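Oltden Workshop Notes > Builds > Bench automation > Drive caddies, part 3

2018-07-22

The drive-pulling cell has its own corner of the shared shop now, and the software side is far enough along that the arm does something besides home itself. Part 1 covered the mount and part 2 the wiring. This part is about caddies, and why they took more of my time than the arm did.

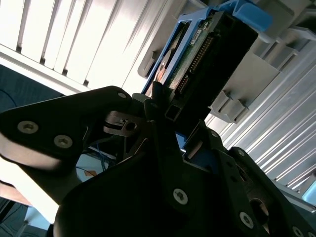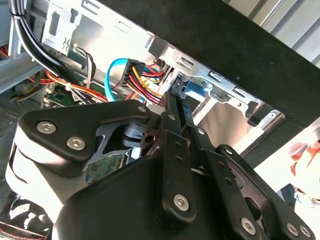
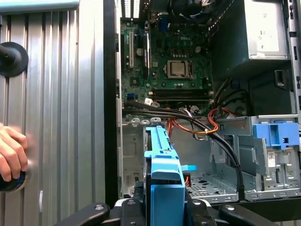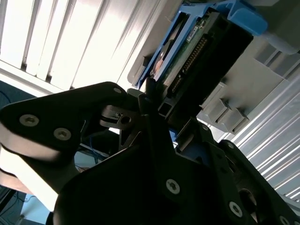 Wrist camera views of the gripper and the open machines. Blue caddy plastic in the first, third and fourth; SATA and power cabling in the second.

Hard drives in caddies look like an easy target. The outside dimensions are fixed, the plastic is bright, and the direction of travel is a straight line. The straight line is the problem. A person pulling a caddy lets the wrist drift a little and the rails steer the drive out. An arm holding a commanded path does no such thing. If the approach is off by a degree or so, one rail binds and the force climbs until either the fingers slip or the controller faults.

My first version, back in March, ran on position control only and faulted constantly. The current one is a small compliance layer I named Vilia. It reads motor current at the two wrist joints and lets the tool tip move sideways up to a set limit while the pull axis keeps its speed. The update loop runs at 60 Hz, slow by proper standards and fine at the speeds I use. Pull speed is capped at 10 mm/s.

Settings as of this post:

Grip force limit: 28 N
Pull speed: 10 mm/s
Standoff before approach: 152 mm
Loop rate: 60 Hz

The standoff looks generous. It was half that until I routed the approach over a tower with its cables still connected and the fingers picked up a power lead on the way down. Cables are not in the model. I have no plan to put them in the model. The planner gets a keep-out volume over the cable side of the case, drawn by hand for each chassis, and the extra standoff gives it room to go around.

Finger alignment is the other open item. The finger plates are held with socket screws, and if they are tightened in the wrong order the left plate sits slightly proud of the right. The camera calibration hides this, as the camera moves with the whole assembly and everything looks centered. Check it with a feeler gauge across the closed tips. Blue threadlocker, not red. I have already drilled out one screw.

Exposed drive boards need a rule of their own. The fingers may touch caddy plastic and nothing else. Vilia has no idea what it is touching, so the grasp points come from a table with one row per caddy type. The table lives in the Grekar repo with the rest of the configuration. Insertion uses the same rows with the pull axis reversed and a lower force limit, and I am not happy with that limit yet.

Still to do:

- log current on the pull axis to a file instead of the console
- second grasp point for caddies with a handle on the end
- move the emergency stop to the left side of the bench
- rewrite the keep-out editor, which loses its undo history on save

Part 4 will be insertion, once the force numbers repeat from one day to the next.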